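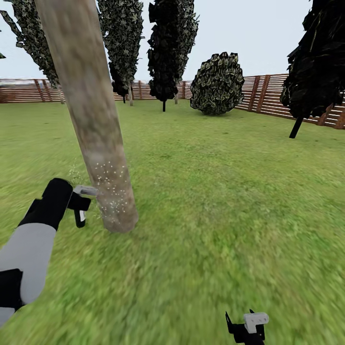

Grass keeps thinning out under the trees by our back fence – give up or try again?

Home Topics Ask Unanswered Members Log in

Posted in: Lawn & Garden > Shade, Trees and Fences

Pin-yu Sin

Hi everybody, longtime reader, first time posting! We bought our place in Prusow two years ago and the back yard was a big part of why. It's got a wooden fence on the sides, grown trees, and enough lawn for the kids to run around on. The whole yard comes to 1,961 square feet according to the survey, and 1,250 of that is supposed to be lawn. I say supposed to be, because the strip nearest the fence is turning into dirt on me.

Both falls I've raked it out, put down seed, kept it watered, and been so proud of myself. It comes up beautifully (my husband took his shoes off to walk on it, that's how nice it was) and then by the middle of the next summer it's thin, and by the time school starts it's gone again. Last year I used a Bruko shade mix that the guy at the garden center swore by. The year before was whatever was left in the garage from the previous owners, so I don't hold that one against the seed.

The trees are lovely and I don't want to take any of them out. One of them leans quite a bit and my father-in-law keeps telling me it's stealing water from the lawn, but he says that about a lot of things. The soil there feels hard, like I can push a screwdriver in maybe an inch before it stops. Out in the middle of the yard it goes in up to the handle.

So my questions are, do I keep reseeding every fall and just treat it as a yearly chore? Is there a kind of grass that will hold up? Or do I quit and put something else in there? We do use that side, it's where the balls end up and where the kids go to fetch them, so it can't be anything too delicate. I've also got a quote for sod, $462 laid, just for the bad strip, and I'm tempted because I'm tired. But if it's going to die like the seed did I'd sooner spend the money on something else.

It's already November, so I know I'm not doing anything big right now. I'd like to have a plan before spring though, and I have all winter to talk my husband into it. Thank you!!

Kwok-wai Chuang

Skip the sod. It was grown in full sun on somebody's farm and it will do for you what it did for me, which was look great for one summer. Mulch it and move on.

Shu-fen Mak

Pin-yu, I had this same strip for nine years, so please take all of this as coming from a person who has bought a lot of grass seed.

First thing, the screwdriver. You've already done the test I was going to tell you to do! If it stops at an inch under the trees and goes all the way in everywhere else, your ground is packed down and it's probably full of roots too. Seed will sprout on top of that because seedlings don't need much, and that's why you get such a pretty spring. Then the trees leaf out, the light drops, it gets hot, and those little roots have no place to go. The seed was fine. I used Bruko as well and I have nothing bad to say about it.

As for your father-in-law, he's partly right. Trees do take most of the water near them and a rain that soaks the open lawn may hardly wet the ground under a thick canopy. The leaning has nothing to do with it, though. Plenty of trees lean their whole lives. What I would do is look at the ground on the side it's leaning away from, and if you ever see the soil lifting or cracking there, get an arborist out. Same if the lean is getting worse. If it's been the same since you moved in and the base looks solid, I'd leave it be.

Now, what I would do in your shoes. Please don't rototill in there, I did that in my second year and chopped up a bunch of tree roots and one of my maples sulked for ages. Don't pile new topsoil up over the roots or against the trunks either. A half inch of compost raked over the top in the fall and again in spring is plenty, and the worms take it down for you – slowly, but they do. I also borrowed one of those hollow-tine aerators and went over the outer part of the strip where the roots weren't so close to the surface.

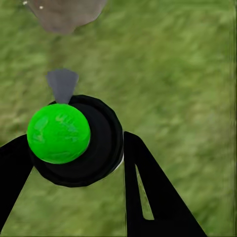

After that I stopped treating it as one problem. Within a few feet of the trunks I gave up on grass completely and put down shredded bark, two or three inches, pulled back so none of it touches the tree. Past that, where it gets sun for part of the day, I seeded fine fescue and it has stayed! It's never been as thick as the middle of the lawn but it's green and you can walk on it. Mow it high, three inches or more. And get the fallen leaves off quickly while the new grass is small, that was half my trouble in the early years and I blamed everything else.

For the parts the kids run through, bark is about as tough as you'll get. Mine used it as a racetrack. It does get kicked onto the lawn and you'll be sweeping it back, and you need a fresh layer every year or two. I tried sweet woodruff along the fence itself because it was pretty, and that's fine in the corner where people don't step, but I wouldn't put it anywhere near a goal.

One more thing, if you have a canopy that's really low, having a few of the bottom branches taken off can let in more light than you'd expect. We had that done late one winter. I can't remember what we paid but it was less than your sod quote. Hire somebody for anything you can't reach from the ground, please.

Oh, and keep the bark a few inches down from the bottom of your fence boards. I let mine bury the ends of the slats and had to replace two of them. Let us know what you decide!

Jui-lin Kao

Agree with most of what Shu-fen said except I never had any luck with fescue where it was properly dark. Mine was on the north side, so that could be why. I ended up with stepping stones and mondo grass between them, got the plants at Wu when they were clearing out the small pots. It took forever to fill in (we're talking third summer) but I haven't reseeded since and I don't mow that side anymore.

If you want to try it, do one small patch first and see if the kids leave it alone. Water it the first year even when the rest of the yard looks fine.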